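Notebook, July, 7.40am. Skuna workroom, parish registers job

Last updated: July

Carried on with the marriage registers from where I stopped at entry 287. Target is 500 by end of month, not going to make it at this rate. Ink on the older leaves very faint, clergy handwriting worse.

Main question still the banns. Read three times from the pulpit, that much everybody agrees. But our man writes "thrice called" for some couples and only "called" for others, same hand, same year. Is "called" short for the full three or did he let people off? Orysia Didenko thinks lazy pen. I think licence cases, he just didn't have a word for it. Will check against the bishop's licence bundle if it ever comes back from Tutetti.
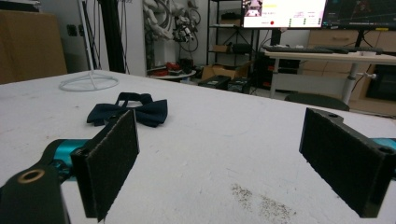

Also the 30 couples married in Lent. Shouldn't be there at all by the old rule, or not without a dispensation. No dispensations noted. Either he ignored the season or the clerk copied up late and put the wrong month. Second hand starts at leaf 89 so maybe the clerk. Compare the churchwardens' accounts, bell-ringing money would give the real day.

Gollix index keeps merging the widows with thier first husbands' names. Turned off the auto match, doing them by hand. Slow but right.

To do
- licence bundle, chase again
- accounts for the Lent weeks
- ask Orysia about the Greek cross in the margin, six of them so far, all second marriages?? second blessing left out perhaps
- back up before lunch this time

Stopped 12.15, eyes gone.

Comments

O.D.: Cross is second marriages, yes, I had the same in the burial book for remaried widows. Still say lazy pen.

wren_k: Lent weddings turn up in my parish as well, all from one curate. Check who signed.

O.D.: Tutetti say bundle is boxed up, waiting on a signature.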